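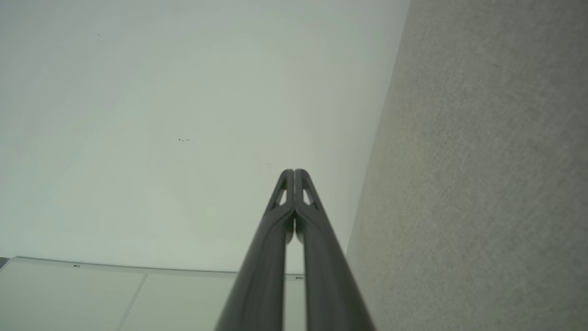
Club kit goes home with the players this winter. Until last season everything went to the laundry at Flundach, which washed the lot together and sent it back in sacks, and we paid £480 for the year. The laundry has stopped taking club work, so each household will wash its own until at least the end of the season. Most of you have been doing it since the autumn anyway and the kit looks no worse. Before a shirt goes in the machine, test the numbers. Take a small fold of cloth beside the print and hold it with the tips pressed together and the rest held apart, the same narrow upside-down V as the two dark grey fingers at the top of this item. Then bend the print gently over the fold. If it lifts at the edge, leave the shirt out of the wash and send Bit-na Shin a message. She has the repair list.

Wash at 30, inside out, with the zips on tracksuit tops done up. Ordinary liquid is fine. Powder is also fine if you use less than the packet says. Please don't use fabric softener on anything belonging to the club. It leaves a coating on the cloth, the shirts stop taking up sweat, and after a few months they hold on to a smell that a second wash won't shift. Several of last year's under-16 shirts went this way and had to be used for training only.

The spin can be as high as 1000 for shirts and shorts. Go lower for the warm-up tops if your machine lets you choose. Tumble dryers are the main cause of cracked numbers and we ask everybody to avoid them, even on the low setting. A clothes horse in a room with the window open a little will dry a set overnight. Radiators are not much better than the dryer if the printed side is against the metal.

Red and white kit needs some care the first few times. The Buvov shirts we bought at the start of last season have settled down and can go in with other colours. The newer shorts have not. Two families have reported pink socks. Wash the shorts on their own or with dark things until the water runs clear, which took four washes at our house.

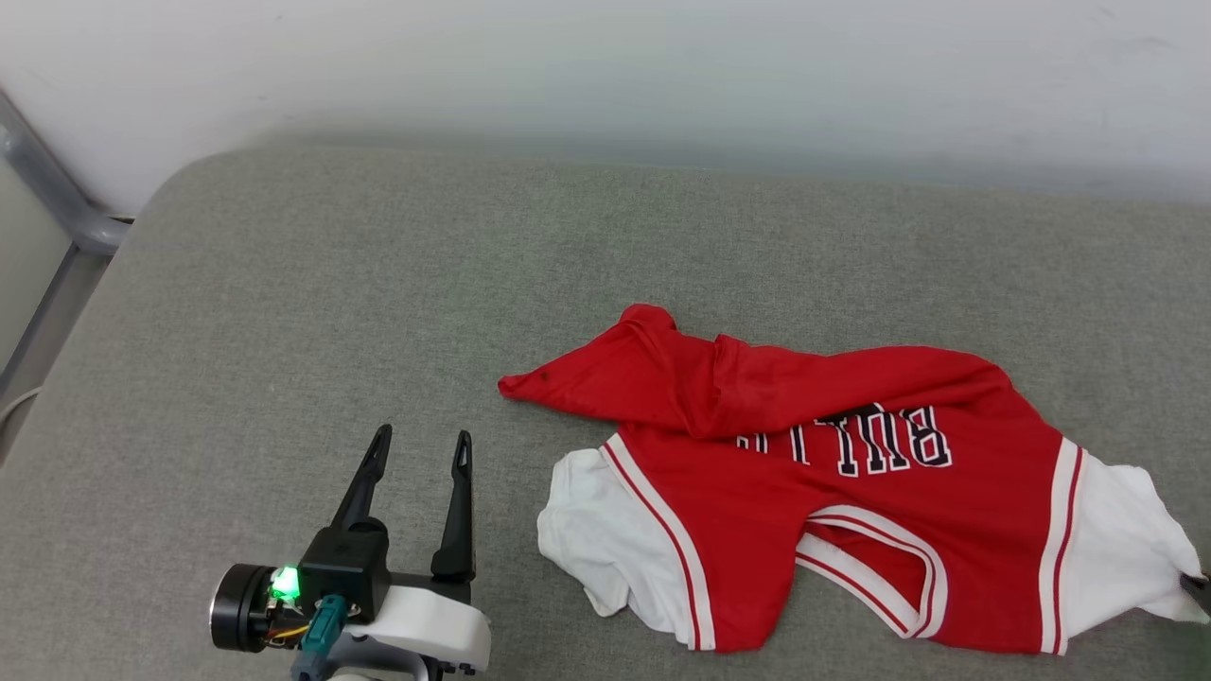 If something does run, don't dry it. Put it straight back in cold water and leave it there for a few hours, then wash it again with a colour catcher sheet in the drum. Once the dye has been dried into white cloth there is not a lot to be done. Costel Moldovan has tried most of the products sold for this and the only one he would buy again is the Cado stain bar, rubbed in by hand along the white parts while the cloth is still wet. Don't use bleach. It turns the white trim yellow and weakens the stitching under the arms.

Mud is not much of a problem in our sport, but blood and floor polish are. Blood wants cold water and nothing else to begin with. Floor polish, the grey mark you get on the hip or the back of the shorts after a fall at Ondieki Hall, comes off with washing-up liquid left on for ten minutes before the wash. The hall has been asked whether it could use a different polish. It has said it will think about it when the present stock runs out.

Repairs next. The numbers can be put back on if the shirt is otherwise sound. Bit-na takes them to the print shop in batches, and the last batch cost £189, more than we had set aside. We would like to make the next one smaller. Loose threads can be snipped at home, but please don't pull them. Small holes in the mesh panels should be left alone. A darned mesh panel rubs, and players have complained. If a seam has gone, any parent with a sewing machine can close it with a stretch stitch, and Ileana Enache has offered to do it for those who haven't got one. Leave the shirt in a bag with the player's name on and say where the seam is.

We also need to talk about names. Club shirts belong to the club, and they move from one player to another as people grow. Writing a surname on the label in marker makes for a label with five surnames on it, four of them crossed out. From January we will use the shirt number only, with a small letter after it for the size. Iron-on labels are all right on the inside of the waistband of the shorts. They are not all right on shirts, as the iron has to be hotter than the cloth likes.

Storage has come up more often than anything else this month, with the hall closed and the kit sitting at home for weeks. The advice is short. Put it away clean and fully dry. A cardboard box or a cotton bag is better than a plastic one. Don't leave it in the sports bag, and don't leave it in the car. Fold shirts so that the crease misses the number, which means folding the sides in first and then bringing the bottom up in one fold below the print. Hanging is fine for tracksuit tops but pulls the shoulders of the match shirts out of shape over a long break.
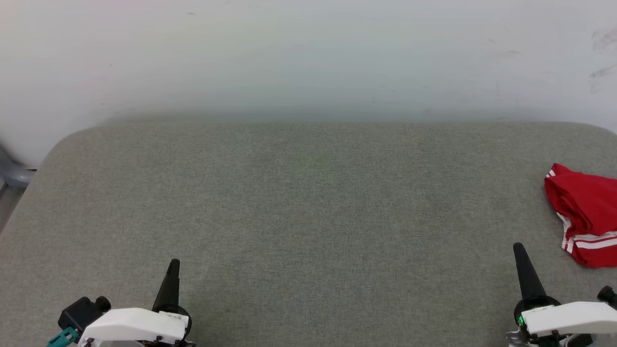 Viorica Radu disagrees with the folding and asked for her view to be printed. She rolls everything, shirts and shorts both, print side outwards, and says her children's numbers have lasted three seasons without a crack. In her opinion a fold is a fold wherever you put it, and the club would do better to tell people to roll and be done with it. She adds that a rolled set of shirt, shorts and socks fits in a shoebox and can be handed back in one go, where a folded set comes apart the moment somebody picks it up. We have no objection. If you roll, keep it loose, and don't put an elastic band round it.

She also raised the question of who pays when club kit is ruined at home. The rule has not been changed since the laundry days and it needs to be. At present a lost shirt is charged to the family and a damaged one is not, whatever happened to it. That made sense when the damage was nearly always done on court or at Flundach. It makes less sense now, but we don't want people hiding a pink shirt at the back of a drawer because they are afraid of a bill. The proposal is that ordinary washing accidents stay free of charge, and that kit which has been through a tumble dryer is looked at case by case. Florin Filip is collecting comments and will bring them to the next meeting, which will be online.

There is a small allowance towards washing for families with three or more players, paid at the end of the season. You don't have to show receipts. Tell Florin before the end of January if you would like to be included, and he will keep it to himself.

Kit that no longer fits should come back as soon as that is noticed and not in May. The under-12s are short of small shorts in particular, and there are certainly some in wardrobes. Returns can be left in the porch at number 9, next door to the hall, on any day that it isn't raining hard. Put a note in with the size you need next. Bit-na will try to have the replacement in the porch by the following evening, though she can't promise the same number. Players who want to keep their number through a change of size should say so in the note, and she will do it when there is a shirt to match.

Old kit that can't be repaired is not thrown away. The plain parts of the shirts are cut up for cleaning the balls, and the shorts go to the school for its spare clothes box once the club badge has been unpicked. If anyone is good at unpicking badges, there is a bagful waiting.

Training will not start again before the hall reopens, and we have no date for that yet. Fixtures are on hold for the same period. The full washing instructions are also going out by email on one page that can be stuck up by the machine, and paper copies can be had from Ileana.

Dec 31, 2020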